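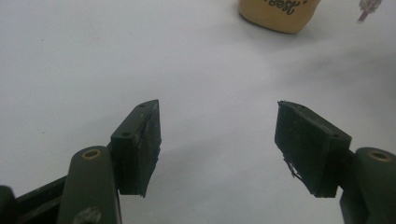 Hello again, and thank you for being so patient with us over the Skavex hand gripper. We've now recorded 82 of the 100 cup demonstrations for the Stekero job, and since the last batch the replay on the arm has started closing a touch late, so the cup slides a little before it's held. I had a proper look at the fingertips this morning. Both black pads look scuffed, and on the right one there's a torn whitish strip hanging from the lower edge, which I take to be adhesive or tape.

**What I've tried so far**

- Ran the zero routine with the fingers fully open, then again fully closed. No errors either time.
- Wiped the pads with a dry cloth (I didn't dare use anything stronger!).
- Replayed 13 of the older recordings. They all went nicely, which makes me think the arm itself is fine.
- Recorded a few fresh ones, squeezing more slowly. A bit better, still late.

**Reply from Trorkik support, 1st June**

Lovely clear notes, thank you. Please stop recording until the pads are changed, and peel that strip away before you take the old ones off. The part you want is pad set 36, and you should change both sides together. Zero it again afterwards with the new pads just touching.

**Still open**

Pads ordered. Do we need to redo the last batch, or can you correct the closing width in the files we already have?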